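The Creek Walk I Should Have Done Years Ago

So I finally signed up for the storm drain walk in Trellwood, and I have been talking about it to anyone who will stand still long enough. I've lived two streets from Nirnby Creek for most of my adult life and I had no idea that the grate at the end of my block empties straight into it. No treatment plant, no filter, just a pipe and then the creek. I always pictured it all going off to some big tank on the edge of town!

We met on a Sunday at 8 in the morning behind the old Berrada building, where the big outfall is. If you've never looked at an outfall up close, I recommend it (bring boots). It had been dry all week and there was still a thin trickle coming out, and the walk leader got very excited about that, because a pipe that's running in dry weather means somebody upstream is sending something down it. Could be a sprinkler. Could be a hose in a driveway, or a sewer line hooked up wrong. The fun part – and I really did find it fun – is working backward from one manhole to the next until the trickle stops.

Ours turned out to be a leaky irrigation line behind the Iveck garden center. Clean water, more or less, so no harm to the fish, but a nice little detective story all the same. They shut the valve while we were standing there and promised to get it dug up.

On the way back we talked a lot about what people pour down the drain without thinking. Paint water is the big one. Mop buckets too, and the soapy stuff from washing the car at the curb. I have done every one of these, so I kept my mouth shut for a while.
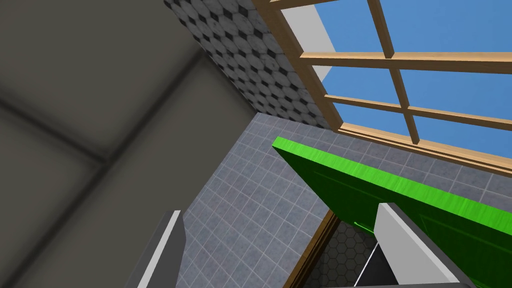
Then there's oil. The town had a heating oil spill last winter, 200 gallons out of a cracked fitting, and it ran down a gutter and into the creek before the sun was up. I remember smelling it and figuring someone's truck was acting up. I didn't call anybody! The leader said that's what most people do, and that the crews would much sooner get ten calls about nothing than miss the one that matters. So now the spill line is in my phone, right under the pizza place.

The good news is that the creek is coming back. The town put in 1000 feet of new plantings along the bank, mostly willow and dogwood, and you can tell where they've taken hold. The water runs slower there and you can see the stones on the bottom. We found caddisfly larvae under a rock, in their tiny homemade tubes of sand, and I may have yelled. They don't put up with dirty water for long, so finding them there felt like a present.

Next up is stenciling. They want a little fish painted beside every grate in Trellwood, and there are 2000 of those, so they can use all the hands they can get. I've already claimed my own block and the one behind it. You get a stencil, a can of the blue paint, a wire brush and an orange vest that fits no human body. Kids can help if a grown-up stays on the street side.

I also bought a bucket with a lid for my paint water, and I'm washing the car on the grass from here on – my lawn could use the drink anyway. If you're in town and want to come along for the next walk, the sign-up sheet is on the board at the library, just inside the door. Wear the boots.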